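Wurton Household Clutter, table set

README

Contents

Photographs of everyday household items left together on a table, with a list of the items that could be named in each photograph. The set covers packets, bottles, cartons, tubes, phones and other things that pile up on a flat surface in a lived-in room. It is the third part of the Wurton collection, after the shelf set and the drawer set, and it can be used without either of them.

There are 242 photographs in this release and one item list per photograph. The lists are plain text, one item per line.

Where the items are

Everything is on or close to a table. Some tables are bare and some are covered. The items were not sorted by type or size, and most piles mix food packaging with toiletries and small household goods. Things overlap, lean on each other and lie on their sides. An item that is mostly hidden is still listed if enough of it shows to say what kind of thing it is.

The rooms were left as they were. Furniture behind the table can be in view and is not listed.

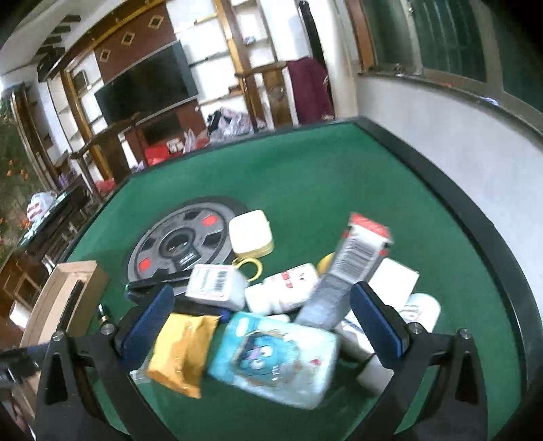
Mixed pile on a green felt table with a black raised rim. Snack packet, wipes or tissues, cartons, bottle, phone, weight plate.

Naming

Items are named by what they are first and by color second: "snack packet, yellow", "carton, white and red", "weight plate, dark grey". Brand names are left out of the lists even when they can be read. Where the contents of a package can't be told from the outside, the name stops at the package, so a plain white box is "box, white" and nothing more. A soft package that could hold wipes or tissues is entered as "wipes/tissues".

Containers are the hardest group. We use these names:

bottle: has a neck or a cap narrower than the body
tube: long and narrow, squeezable or looks it
cylinder: round container with straight sides
carton: printed card box
box: any other closed box
tub: open or lidded plastic container, any shape

An item used as a stand for another is listed like any other item, with the word "under" after it. In the photograph printed in this file, the weight plate has a square plastic container on top of it, so the line reads "weight plate, dark grey, under". The container gets its own line, "tub, cream".

Known problems

Motion blur. Printing on some packages can't be read. The package is still listed, and the color is taken from the largest plain area.

Pale packaging. White boxes, bottles and tubes are common in the piles and are easy to mix up where they overlap. On the second pass, 41 lists were corrected for this. Some mistakes probably remain.

Small parts. Caps, clips and scraps of wrapping are listed as "small object" with a color when they can't be named.

Grey and silver are used loosely. The lists were written by 3 people and they did not always agree.

Changes since the last release

"Packet" and "pouch" are now separate names. A packet is a sealed snack or single-serving pack, and a pouch is any larger soft bag.
"Holder" has been added for rings, racks and stands.
The Drummond lists have been renumbered to match the rest.

Planned

The next release should bring the set to 1,000 photographs, with more kitchen tables. The Zulano lists are written but unchecked and will be included then.

Contact

Corrections to the item lists go to Shahram Kazemi. Please give the photograph number and the line as it stands now, followed by the line as it should read.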